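Progress report: review of the Merkorer simulation kit
To: Effiong program office
25 December 2020
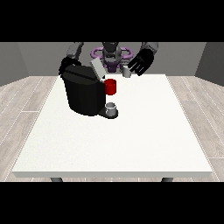
Coffee machine task in the simulator, lid open, red pod and cup at the machine.

The work in this period was to test whether the Merkorer kit is good enough for our two-arm tasks, before the Effiong grant is used to buy the full license. We have the trial license from Brullent, which is the seller, and it is valid until April.

Installation took nine days, longer than planned. The manual describes an older version and two of the steps are missing. Support from Brullent answered our questions politely, but slowly.

Until now we have run 734 trials of the coffee task. In 157 of them the simulator stopped with a contact error, mostly when the hand touches the lid. We reported this and received a patch, which we have not yet tested fully. The remaining trials are saved and can be replayed without problem.

The ready-made objects are of good quality and a new table layout is easy to prepare. The hand model is less good. The fingers sometimes pass into thin parts, and for small objects like the pod this matters much to us.

Our opinion at this moment is positive with conditions. Next we will run 200 trials with the patch and repeat the same task in Neter, our present tool, so that the comparison is fair. We ask that the decision on the license waits for these results. No change of the budget is requested.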